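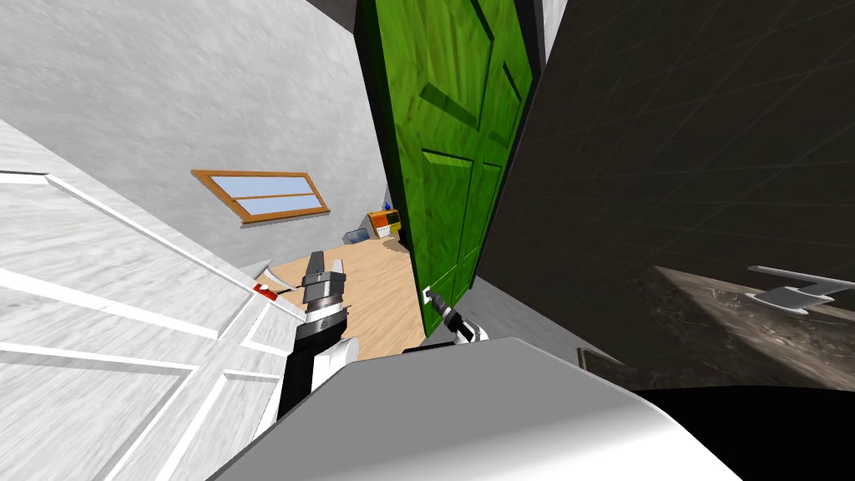 The gripper fingers should be the last thing anybody blames, one of the technicians at the Zastomwood workshop in Flukthorpe told us over coffee, and the wrist settings should be the first. That was the advice when we asked how the two-armed robot everybody there calls Prukito was getting along with its doors, and we got a good long answer to go with it.

February 26, 2025 - Prukito is back on its regular practice schedule this week after four days of setup work, most of it done on the computer before a single bolt on the real machine was touched. The shop keeps a simulated house in a program called Kun, with a white paneled door, a green one and handles of different kinds, and every change to the arms gets tried out in there first. It's a slow way to go about things, the crew will cheerfully admit, but they have grown fond of it.

The trouble this time was on the left side. Since the start of the month the left arm had been arriving at lever handles a hair too high, so the finger would slide along the top of the lever and come away without turning it. The right arm, running the same program, was fine. Anyone who has hung a door that sticks at only one corner will know the feeling (and there are quite a few people in Flukthorpe who have!).

So the crew went back through the settings joint by joint, and found that the wrist offset had been typed in again from an old sheet, one made up in September before the present grippers were fitted. The old grippers were 4 millimeters shorter. Once the right number was in, they ran the left arm through 232 practice reaches in Kun, looked over the ones that still came in crooked, eased the approach speed down a little, and ran the whole set again. By Tuesday evening the log for the job stood at 1162 reaches, counting both arms and all the false starts, and the left arm was catching the lever cleanly in over nine tries out of ten.

After that came the part that needs a wrench. The finger pads on both grippers were taken off, wiped down and put back, the cables at the left shoulder were checked for rubbing, and the mounting screws were tightened in the order given in the manual - a step that got skipped last fall and that the shop now keeps on a card taped inside the tool cabinet. The old September sheet has gone into the recycling, and the new one has the gripper length written across the top in red marker.

There is still some fussing to do. The right arm will get the same going-over next, mainly so the two sides have matching paperwork, and the crew would like to try round knobs again, a job that was set aside when the levers started acting up. Visitors who usually stop in to see the robot are asked to hold off until the right side is finished, and the shop will put a note on its front door when it's ready for company.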